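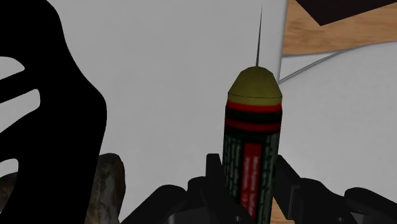 The Last Evening of the Reading Room

The letter from the council came to Kornham in February, and it was only one page. Yuzuki Takeda read it standing up, with her coat still on. The money for the literary translation program would stop at the end of the year. She put the letter in a drawer with the spare keys and went to make tea.

She had run the program for 3 years from two rooms above the post office in Ruvcombe Street. Writers came to stay in the back room and translators came to argue with them in the front one. The shelves held 718 books. She knew the number from the insurance form, and she had checked it twice.

All spring she wrote letters. She wrote to the council, to the newspaper, and to a publisher in Rankin who had once promised her a lunch. The newspaper printed four lines. The publisher answered that he was very sorry and that he remembered the lunch.

In the summer a poet called Wima arrived by the late bus. She had one suitcase and a long poem about her grandmother's well, and she wanted it to be in English before winter.

"How long is it?" Yuzuki asked.

"It has 103 verses. Maybe I will take three away."

"Then it will be 100. People will think you planned it."

"So I will keep them," said Wima.

They worked at the table by the window. There was a word in the ninth verse that meant both a rope and a promise, and they lost most of a week to it. Yuzuki tried "bond," and then "line," and then she left a white space in the page and they went on to the tenth verse. When the heating was turned off in the front room they moved to the back, and Wima worked with a blanket over her knees.

On December 31, 2020, the books were in boxes and the man from the council was expected after the holiday. From the street came the first bangs, too early, and a dog answered from the bakery yard. Wima was reading the whole poem aloud for the last time, slowly, with a pencil in her hand.

At the ninth verse she stopped.

"Tie," she said. "Is it possible to say tie?"

Yuzuki looked at the white space. She took the pencil from her and wrote the word in, very small. Outside somebody shouted the wrong hour, and Wima turned the page and went on reading.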